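Subject: Re: [ulov-swap] Sorting the bathroom things by bins

On Monday, November 23, 2020, a member wrote:
> I still have 5 bottles and 70 small things in one carton.
> Do you put everything together, or one kind per bin?
> The Welico boxes with lids are too deep for me.

Hello all,

I put one kind per bin, and I took bins without lids. Mine come from Clumovico, I paid 200 for the set. Light blue cylinders go in the blue bin, black bottles stand in the red one. The bottles are higher than the rim, so I can take them by the neck. Please excuse if I repeat what was already written in July.

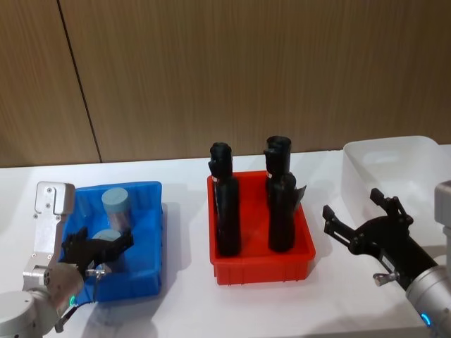 What I do, in order

1. Empty the carton on the table.
2. Put the tall bottles first, standing, with some space between.
3. Put the short things in the other bin, flat top up.
4. Wait one week before you buy any more bins.

I have one spare bin, a little scratched. I can leave it at the Takács shop if somebody wants it.

Greetings from Ulov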